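Equipment Plan and Budget for a Surface-Cleaning Robot Arm
Project report, Radebe Technical Institute, Wed 17 October 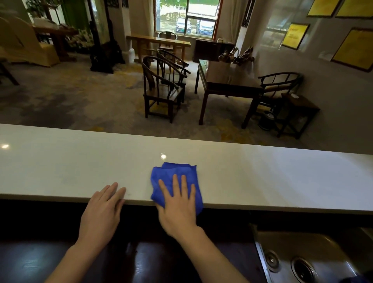

Figure 1. Manual wiping of the white countertop with a blue microfiber cloth.

1. Purpose

The project team was asked to prepare a purchasing plan for a small robot arm able to wipe flat counters. The plan covers equipment only. Programming hours are treated in a separate report.

2. Requirements

The task is currently done by hand, with one hand pressing the cloth and moving it over the surface. The arm must therefore hold a soft cloth and keep a light, even pressure. A glossy counter reflects ceiling lights, and the camera should be tested under such lighting before an order is placed. The arm must also stop short of the sink.

3. Options and cost

Two suppliers were compared. Fondeck offers a tabletop arm with a reach of 600 mm. The Potley arm costs less but reaches only 300 mm and would need a rail, for which no price has been received. The team recommends the Fondeck arm.

The force sensor, at $323, is to be bought separately from Dorkden. Cloths and cloth holders will be charged to the general supplies account.

4. Schedule

Orders should be placed in time for delivery in April. The mounting plate can be made in the school workshop and requires 2 days of machine time, to be booked once the drawings are approved.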